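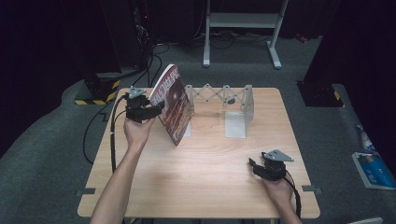 A magazine against a white metal bookend.

How to wake up a stored fuel cell
By Giuliana Chambi, June 22, 2019

A small hydrogen fuel cell that has sat in a drawer all winter will sulk when you first ask it for power. The membrane has dried out. Mine is a Jalar bench stack, but most small ones sulk the same way.

1. Check the fittings
Push each hose fully home and brush soapy water over the joints at low pressure. Bubbles mean a leak. Open a window before you start, and keep your soldering iron in another room.

2. Humidify the gas
Run the hydrogen through a bubbler filled with distilled water. Tap water will poison the membrane, however nice your town says it is.

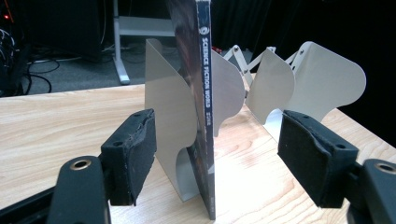 3. Load it gently
Begin with a light load for 14 minutes – go make coffee, but stay within earshot. Step up only when the voltage holds steady. If it sags, drop back and wait.

4. Purge and write it down
Open the purge valve for 2 seconds to clear water from the channels, then note voltage and current. Kastriot Hoxha keeps his readings on a pizza box. A notebook also works.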